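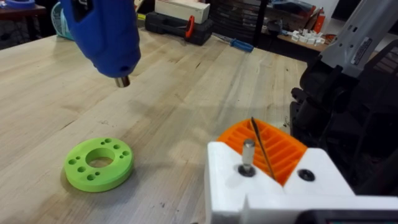
A commenter on this thread asked whether the ring is PLA or PETG, and noted that hot glue can soften thin PLA around small holes.

Hot glue on a printed ring with small holes
Posted by Ghasemi, Narnbridge Makers Help, 2018-04-18

PLA. I need to fix small parts to the face of a flat printed ring, working on a butcher-block bench. The glue peels off the smooth face in one piece after a day or so. It also runs into the holes, and I need those clear. The other green parts are kept in a cup and will go through the same process, so I want a method I can repeat.
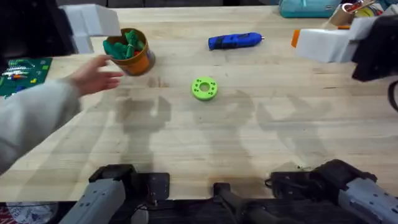 I have tried wiping the face with alcohol and pressing each part down for 5 seconds. Neither changed the result. Is a different glue the only fix?

Grunuvance

No. Hot glue bonds poorly to a glossy first layer. Sand the contact area with 220 grit, wipe, and let it dry. Use low-temperature sticks if your gun accepts them. Plug the holes before gluing with toothpicks rubbed with wax, and pull them while the glue is still rubbery. Hold each part for 30 seconds; 5 is too short for most sticks.
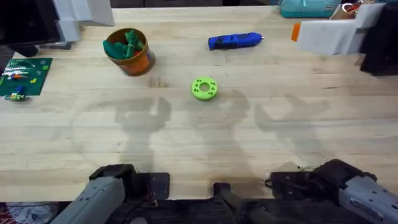

Put a silicone mat or baking parchment under the ring as well. Drips on bare wood get into the grain and have to be scraped. If the joint carries any load, use two-part epoxy and keep the hot glue for tacking.

Faltivar

just use superglue

Narnbridge uses cookies to keep you signed in and to measure page visits. Accept all | Manage settings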